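To: Hellolau Members List
From: Akanda Resource Desk
Date: Feb 1, 2026
Subject: Re: Boards for tabletop assembly sets - color and surface

The desk thanks the Zimgate branch for its message of last week, which is quoted in part below so that other branches may follow the discussion.

> Our branch is replacing the base boards for the tabletop
> assembly sets. The supplier offers the Poto board in white
> or in natural finish. We would like to know whether the list
> recommends one color over the other, and whether the boards
> should be fixed to the table. We would also like to know if
> the small upright pieces may be stored on the board between
> sessions. Our order must be placed before the end of the
> month.

The recommendation adopted in December remains in force. Branches with dark tabletops should order the white board. Branches with light tabletops may order either finish, provided that all boards in one room are the same.

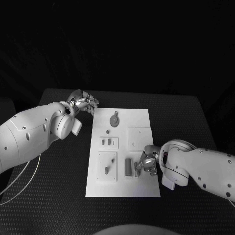

The choice of color affects how quickly a user can find the edge of the working area. Most complaints received by the desk last year concerned boards that matched the table too closely, so that pieces were set down beside the board by mistake. A flat white board on a dark tabletop leaves no such doubt, and a small gray piece standing upright still shows clearly against the white. Branches that have already purchased gray boards may keep them in service, but should not use them with gray pieces.

On the second question, boards should not be fixed permanently. Two strips of removable non-slip matting under each board are sufficient for ordinary use. Clamps are permitted at the rear corners only - please do not place them along the front edge, where they catch sleeves.

On the third question, upright pieces should be taken off the board at the end of each session and returned to the tray. Cylinders may remain in place overnight if the room is locked. Boards are to be wiped with a damp cloth and stored flat, never on edge.

The desk holds 140 white boards at present, and a further 200 are on order. Zimgate may draw on the present stock if its own supplier cannot deliver in time. Requests should state the room, the color of the tabletop and the number of boards required, and should be sent to the desk directly and not to the full list.

Akanda Resource Desk
for the Hellolau Members List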